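Getting your packing bench ready for two robot arms

We run a packing bench at Skindar, and in August we handed the dullest part of it to a pair of arms. I love how it has turned out! The job went from lifting and turning 200 boxes a shift to planning the work and sorting out the odd ones. If your crew is about to make the same change, try it in a simulator first. Ours took 2 afternoons.

Step 1. Talk before you build

Sit down with the people who do the job now. Lensa Kahsay has packed on our Ashby line for years, and she listed every awkward move by hand – 39 of them. Half never made it into the supplier's plan, so we added them ourselves.

Step 2. Lay out the bench on screen

Put in the work surface, both arms and the fixture, then move things until the reaches make sense. Let the packers drag the pieces too (they'll be better at it than you are). We keep the fixture toward the left edge and bring both arms in from the right, so the gripper comes down right beside it.

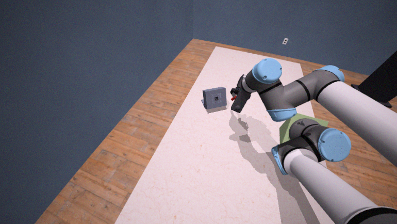
Step 3. Run it slowly, with the crew watching

Play each move at low speed and stop whenever someone raises a hand. Watch the wrists most of all when the two arms work close together. We made 155 runs before anyone at Plallport ordered a bolt.

Step 4. Rewrite the jobs

Decide who starts the cell, who clears a jam and who can change a move. Put names on it and pay for the training hours. Our packers now edit the moves themselves – and they're quick!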